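5/16/20

Up before the birds again, so I gave in, made a pot of coffee and decided it would be the day I finally dealt with the little whiteboard. I have been carrying that board around with me since Plekstead (it must have moved house more often than I have!) and I still haven't settled where it lives. Florin Bucur says hang it by the door like a normal person. I like it flat on the table, where I can lean over it and scribble while I'm thinking – and anyway I've grown fond of the big beige table with next to nothing on it. After the clutter of last September it feels like a holiday just to look at it.

I do like the look of the thing, with its thin black frame and the rounded corners, and the gray clips at the sides with their black knobs. The light bounces off it something awful, but I've stopped minding.

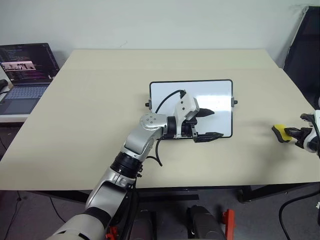

The wiping

My plan was to clean it properly and start a fresh list for the Holtness trip. I have 54 things I want to remember for Holtness and a board with room for maybe five of them, so you can see the trouble. Florin suggested a notebook. I told him a notebook gets shut and then you forget it, and a board just lies there looking at you until you do what it says.

Old marker is stubborn stuff. I grumbled about it on the phone to Florin, who went on at length about a cloth his mother swore by, and then we got onto soup, and then his knee, and by the time we hung up my coffee was stone cold and I had to make another. I didn't mind a bit. It has been a quiet spring and I miss having him across the table, even when he's telling me how to do things.

I'm leaving the red loop for now. I have a soft spot for it, wobbly as it is, and it can keep the gray smudges company a while longer.

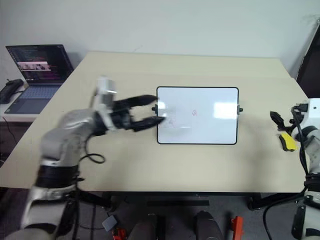
The board with its red squiggle, and the smudges over on the left.

Must ask Florin about that cloth again, I didn't write it down. Potatoes for supper, and a letter to Berrada if I can stay awake.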